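How a new medicine gets tested

When you have a bad cough or an ear infection, a doctor may give you medicine. Somebody had to find out that the medicine was safe, and that it did the job. Finding out takes years. The way it is done is called a clinical trial.

Starting in the lab

Scientists begin with a lot of ideas and throw most of them away. They mix a possible medicine with cells in small glass or plastic dishes and watch what happens. Cells are the tiny parts that all living things are made of. If the cells the scientists want to help stay healthy, they carry on. If not, they try something else.

Chepkoech Nyanda works in a lab like this. She once spent 18 months on a powder that was meant to bring down swelling. It worked well in the dish, but it broke up as soon as it met stomach acid, so it could never have been swallowed as a tablet. She wrote down everything she had learned and started again.

Before people can try a new medicine, it is usually tested on animals too. There are strict rules about this, and scientists have to show that they cannot get the answer another way.

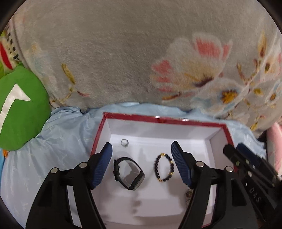
The first people to try it

The first part of a trial with people is called phase one. "Phase" is another word for stage. The group is small, and most of the people in it are well. The doctors want to know if the medicine is safe and how much of it a person can take.

Let's follow a made-up sort of day at a trial centre. At 8 in the morning, the people in the trial have a blood test. Then they take one tablet with a glass of water. Nurses check their heartbeat and temperature again and again until the evening. If anyone feels sick or dizzy, it is written down, even if it only lasts a minute.

Ivar Sæther took part in a phase one trial for a headache tablet called Gradis. He says the hardest part was being bored. He had to stay in the building for 2 nights and was not allowed any chocolate, as chocolate has a little caffeine in it and that could have changed the results.

Does it work?

In phase two, the medicine is given to people who have the illness. In phase three, many more people join in, often in several countries. Now the doctors want to know if the medicine helps, and if it helps more than the medicines we already have.

This is harder than it sounds. Think about a cold. Most colds get better in a week or so without any medicine at all. If you took a tablet on the first day and felt fine on the eighth, you might say the tablet cured you, but you would have felt fine anyway.

So the people are split into two groups. One group gets the new medicine. The other group gets the usual medicine, or a pretend one called a placebo (say it "pluh-see-bo"). A placebo looks the same and may even taste the same, but there is no medicine in it. A computer picks who goes in which group, a bit like tossing a coin.

Often the doctors do not know who has had which tablet either. This is called a blind trial. It stops them from hoping too hard and seeing things that are not there.

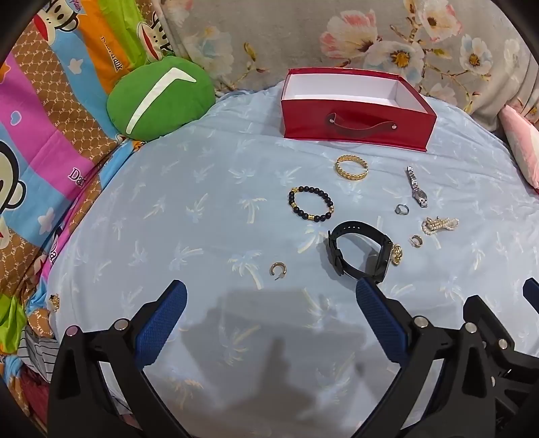

Page 8

Can children take part?

Yes, sometimes. Children's bodies do not always deal with medicine in the same way as adults' bodies, so it has to be tested for them as well. A parent or carer must agree first. The child is asked too, in words they can understand, and can stop at any time.

Nayara Mendonça was in a trial for an asthma inhaler when she was nine. She filled in a diary every night for 90 days, with a number for how well she had been breathing. She missed a few days and told the nurse, Borghild Backlund, who said that leaving a gap was much better than guessing.

Who says yes?

When the trials are over, all the results go to a group of experts called a regulator. They read everything, including the parts that went badly. They can say yes, say no or ask for more tests. Even after a yes, doctors keep watching – some side effects are so rare that they only show up when a very large number of people have used the medicine.

Words to know

Placebo: a pretend medicine used to make a fair comparison.
Regulator: the people who decide if a medicine can be used.
Side effect: something a medicine does that you did not want, such as making you sleepy.
Trial: a careful test.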